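# Fix the table before you touch the software

Most home arm builds I have looked at share a budget error. The builder spends on motors and on compute, then sets the work surface down wherever it fits. Six months later the same builder is tuning gains to cure a fault that lives in the furniture.

I made this error myself. My arm, which I call Bistby in the config files, went together over one winter in the shared shop at Manness. The parts came to about $600. The table was whatever the shop had. I logged 139 pick attempts in the first week of April and threw out the lot, as the table had been bumped twice and I had no record of where it stood before.

## Where the error comes from

A cheap arm repeats better than people expect. Mine returns to a taught point closely enough for any household part I care to lift. What it cannot do is know that the point has moved. A calibration ties the base to the surface, and it holds only as long as both stay put. More encoder counts will not help.

Botond Szabó, who shares the bench, disagrees. His position is that a wrist camera should find the part wherever it is, and that bolting things down is a crutch. I accept the first half. The second half assumes a vision stack that works on a good day and a bad one, and I have yet to see one in a hobby shop. Get the fixed case running first. Vision can then correct a small error in place of a large one.

## Round tops are a poor choice

A rectangular bench gives you two straight edges and a corner to measure from. A round top gives you neither. You can find the center with a square and some patience, but rotation stays undefined until you add a mark of your own.

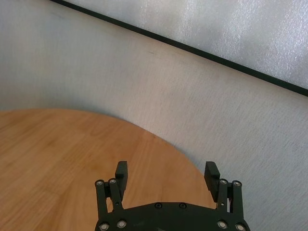

## What I would do with the next one

- Pin the table to the floor or to the arm base. Clamps creep.
- Scribe one radial line and one center mark, and teach both as points.
- Run the arm to those two points at the start of every session and write down the offset.
- Change finger pads only after that log has been flat for 3,000 cycles.

Botond thinks the last figure is excessive. It may be. I would still take it over another week of data I can't use.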